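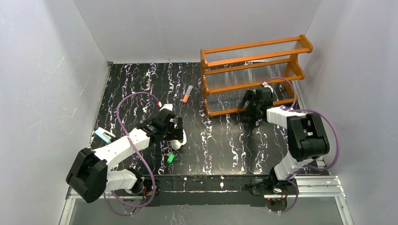
Figure 2. Orange wooden test tube rack and capped tubes on the work surface, Storside layout.

By Fragkou, Wosico Laboratory Practice Group — August
9 min read

3.1 Rack and tube placement

The rack has three tiers and stands against the back wall. Tubes with green, light blue and orange caps lie on the black surface outside it. Cap color was recorded for each tube before placement. The full Prerkari record contains 1256 placements — the 244 made in this layout are treated separately in Section 4.

2 comments · 244 shares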